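Calibrating against tape

August 9, 2024

I have moved the cube detector in Flistemik from one global homography to a per-cell lookup, and I am writing down why before I forget the details.

The old version fitted a single plane to four corner points and assumed the table was flat. Ours is covered in brown paper, and paper lifts. Error near the arm bases was tolerable, but at the far side a grasp could miss by half a cube.

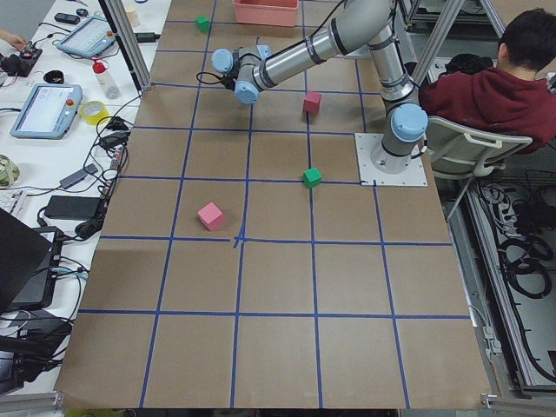

The bench, with tape grid, arm and cubes.

The new version finds the tape lines, intersects them and stores a small correction at each crossing. Positions between crossings are interpolated bilinearly. Blue segments well in HSV, so line finding is cheap. The awkward part was cubes sitting on a line, as they break it into two segments. I now merge segments that are collinear within a tolerance and drop anything shorter than 50 pixels.

Colour classification needed a change too. Pink cubes and the pink bin share a hue range, so the bin kept turning up as a very large cube. An area limit on the contour fixed that without touching the thresholds.

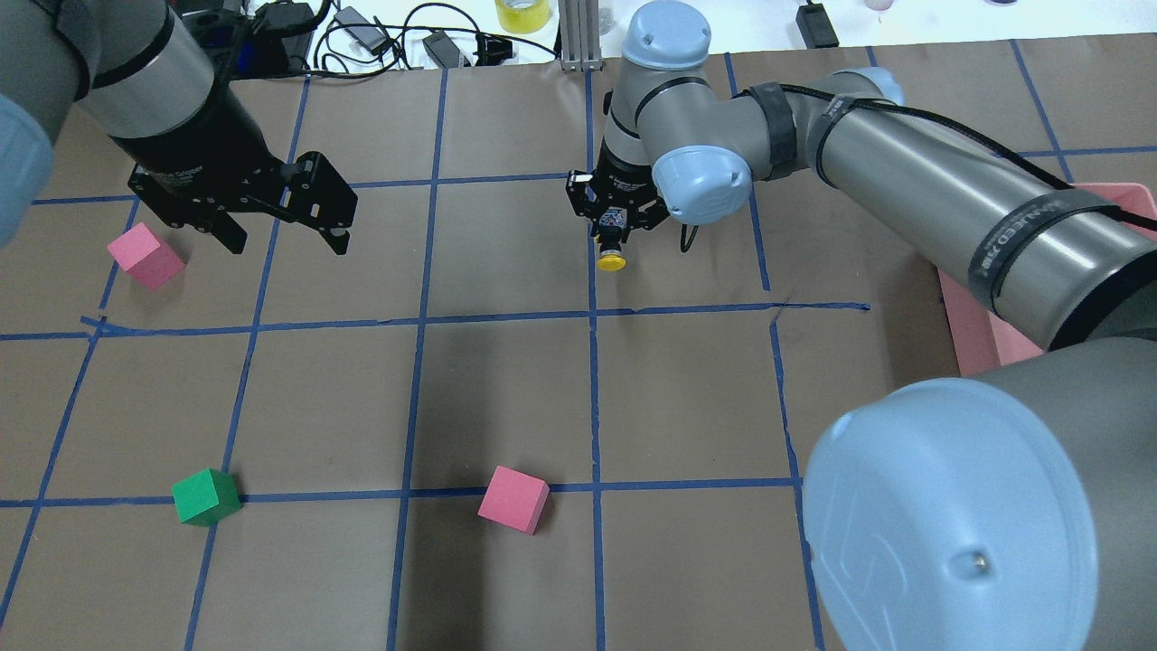

Planning is still the slow stage. With two arms over the same table, the planner checks each candidate path against the other arm's full swept volume, and a typical query takes roughly 600 ms. Margareta Chiriac suggested caching the swept volumes per cell pair. I tried it, and the median dropped to 125 ms. The cache has to be thrown away whenever a base transform changes, and for now I do that by hand.

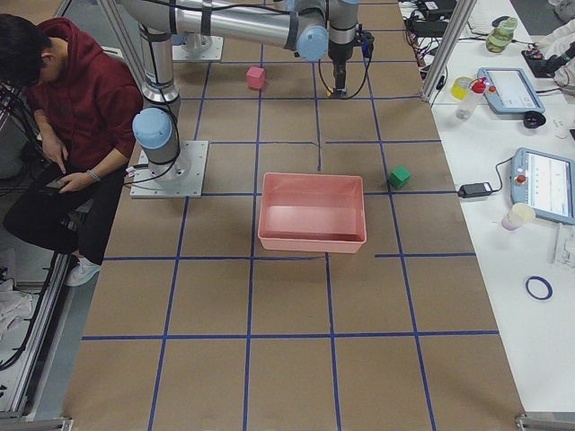
The control loop is unchanged. Targets go out at 30 Hz and the arm controllers interpolate between them. I did add a check that rejects any target whose timestamp is older than the last one accepted, after Eusebio Campos found a replay script sending them out of order.

Still open: the interpolation has no sensible behaviour outside the outermost crossings. At present it clamps and logs a warning.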